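Is this a fossil or just a weird rock? (creek bed find, long post)

Posted in Rocks, Fossils & Minerals
2026-05-07

Hemi Treloar
Hi all, first time posting so go easy on me. My daughter and I were walking the creek behind Londness back in March, right after the water dropped, and she picked up a gray slab with what look like little screws pressed into it. The biggest one is as long as my thumb. They have ridges going around them, and a couple have a hollow down the middle.

My brother-in-law says they're worms. A guy at work says they're "just how mud dries," which I don't buy. I dripped vinegar on one corner and got a few tiny bubbles, but it might have been wishful thinking on my part. The slab weighs 1575 grams on the kitchen scale (I had to take the bowl off).

So what are they, and is it okay that we took it home? I've read you can get in real trouble for that in some places and now I'm worried. Also, can I clean it? There's a crust of orange stuff over one end and I'm dying to see what's under it.

Maeve Cullinane
Oh fun, I love these! From what you describe I'd put my money on crinoids. People call them sea lilies, but they're animals, relatives of starfish, and the stems were built out of stacked little discs. When the stem rots out of the rock you're left with the hollow mold of it, and that's where the screw look comes from. Collectors around here even call them screw stones.

The vinegar test is fine but kitchen vinegar is weak, so use a magnifying glass and watch for a full minute. Scratch up a bit of powder with a nail first and put the drop on that. If it fizzes, you have some limestone or at least limy rock. If the only bubbles come out of one crack it could just be trapped air.

On cleaning — please go slow. Dry toothbrush first, then water and the same toothbrush, then let it sit a few days before you decide you need anything stronger. The orange is most likely iron stain and it can go deep into the stone, so you may never get to the bottom of it. I ruined a lovely trilobite with a wire brush the year I started and I still keep it on the windowsill to remind me. No wire brushes! And don't soak it in vinegar, you'll eat away the very thing you want to look at.

Write down where you found it while you remember. I glue a tiny paper number on the back of mine and keep a notebook. I'm up to 534 and I would be lost without that notebook.

As for taking it home, it depends on who owns the creek bank. Private land, you ask the owner. Parks are mostly a no, but check the rules for that one park. Common invertebrate fossils get treated a lot more loosely than bones, but that isn't the same as a yes.

Kevin Coughlan
worms dont have ridges like that. crinoid. I have a bucket of em

Liam Lynch
I agree with Maeve on nearly all of it, but I'd want a photo of the cross section before I said crinoid for sure. If the discs have a round or star-shaped hole in the middle, great, you're done. If it's a cone that gets narrower toward one end, then look at tentaculites or maybe a high-spired snail. I mixed those up for 7 years until someone at the Pekuvmont club night set me straight.

Find out what age the bedrock is too. Your state geological survey should have a map online, and it'll rule out half the guesses in this thread. Put a coin or a ruler next to the slab when you shoot it, and light it from the side so the ridges throw a shadow. Early morning by a window works great for me.

Don't toss the plain-looking end, either. The best piece I own was on the back of a slab I nearly used as a doorstop.
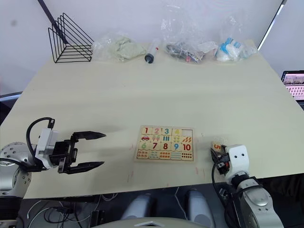 Wooden number puzzle on a white table, with the 5 held to the right of the board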